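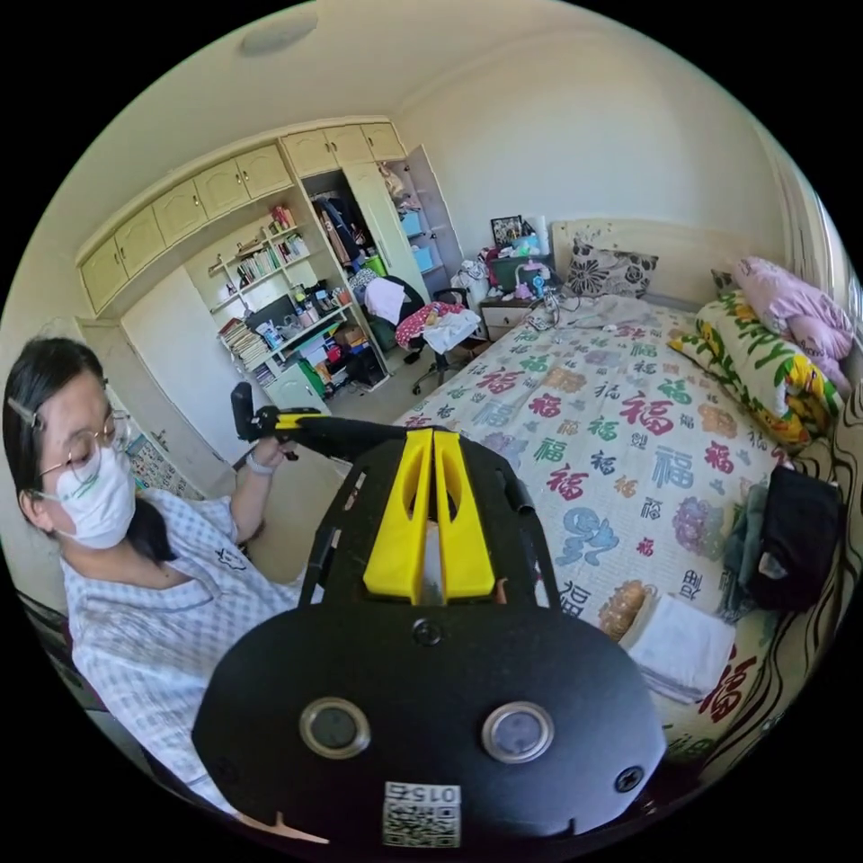

Woman in glasses, a face mask and a checked shirt.

Spare room

23 shares
19 comments

The spare room (also guest room, box room, back bedroom, or "the other room") is a room in a private home that is officially kept for visitors. In practice it is used for everything else, and visitors are fitted in around it. The term covers anything from a proper second bedroom with its own wardrobe to a space in which the door opens as far as the mattress and no further.

Name

"Guest room" and "spare room" are often treated as the same thing, although estate agents keep to the first and owners to the second. "Guest room" promises a small vase. "Spare room" promises a bed, if the bed can be found. "Box room" was once the narrow room where trunks and travelling boxes were stored, and later came to mean a bedroom the size of a box. Both meanings remain accurate in many houses.

In homes with grown-up children the room often keeps the name of its last occupant for decades. A visitor may be told that she is sleeping "in Peter's room" when Peter is fifty-one and lives abroad.

History

Keeping a room empty for other people is a fairly recent habit, and for most of history only the rich could manage it. Large houses had chambers for guests and a further supply of chambers for the guests' servants. Everyone else shared. A traveller might be given half a bed, with the other half already taken, and was expected to be grateful and keep his feet still.

As families became smaller and houses did not, rooms were left over. By the later twentieth century a household with one bedroom too many was common enough for furniture shops to notice, and the sofa bed was sold in large numbers to people who wanted a room to be two things and were prepared for it to be bad at both.

The town of Esville has been studied more closely than most, largely thanks to Nathalie Coppens, a local historian who spent four years asking people if she could look in their back bedrooms. Of the 185 households that let her in, 40 had a spare room in which the bed could be used at once. In the rest it first had to be cleared. Coppens recorded the usual contents with some patience: ironing boards, winter coats, exercise machines, paint, and the packaging of appliances long since thrown away, kept in case they had to be returned.

Furnishing

The bed is normally the one the owners used before they bought a better one. Its faults are well known to the household and are left for the guest to discover. Pillows follow the same rule, and arrive in the spare room at the end of their careers.

Folding beds are the main alternative. The Tiltix, a wall bed made by the Mertens furniture works outside Esville, swung down from a shallow cupboard and was advertised as needing one hand. Owners generally used two, and a knee. Mertens brought out a quieter version with a Prilteck spring, which cured the bang but gave the bed a habit of rising slowly when a light sleeper got out of it. Both versions still turn up at house sales, often with the instructions taped inside the door in somebody's handwriting, heavily underlined.

Covers are another matter. A household may take little trouble over the mattress and a great deal over what goes on top of it, as this is the part seen from the landing. Wedding presents, gifts from aunts and anything judged too good for daily use tend to end up on the spare bed. The guest is then faced with the question of whether to sleep under the good cover or fold it up and find somewhere to put it. There is usually nowhere to put it.

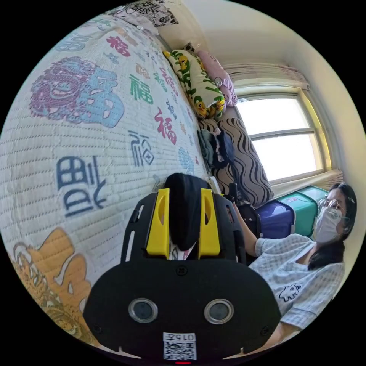
Lighting tends to be poor. The bedside lamp, where there is one, is plugged in behind the bed and switched on at the wall, so that the last guest of the night and the first of the morning are both on their hands and knees. Curtains are often left over from a previous house and are the width of a previous window.

Other uses

A room kept for people who come roughly twice a year is hard to defend for the other fifty weeks. The most common second uses are as a study, a sewing room, a drying room and a store. Each begins as a temporary arrangement. A desk is brought in "for now", then a chair, then a printer, and within a year or so the visitor is sleeping in an office.

The change was speeded up in 2020, when a great many people were told to work from home and went looking for a door they could close. Spare beds became filing systems. Some households found that they had been heating a useful room for years without going into it, and a few have said that they would rather not have guests back.

December is the exception. In that month the room is cleared in an afternoon, its contents are moved to the main bedroom, and the owners sleep among the boxes until the visitors leave.

Customs

Guests are expected to say that they slept very well. Hosts are expected to ask. Neither statement is taken as evidence. The offer of an extra blanket is made late in the evening, once the guest has already said goodnight, and is nearly always refused by someone who will want it at three in the morning.

Views differ on whether a guest should strip the bed before leaving. One school holds that it is good manners. The other holds that it makes work, as the host was planning to leave the sheets on for the next visitor and must now find out whether there are any clean ones. Coppens put the question to her Esville households and reported that married couples often gave opposite answers while standing next to each other.

The length of a stay is rarely agreed in advance. Tradition allows three nights. After that the guest is usually shown how the boiler works, and after a week is sent out for milk.

See also

Airing cupboard
Camp bed
Landing
Sofa bed

Last revised September 12, 2020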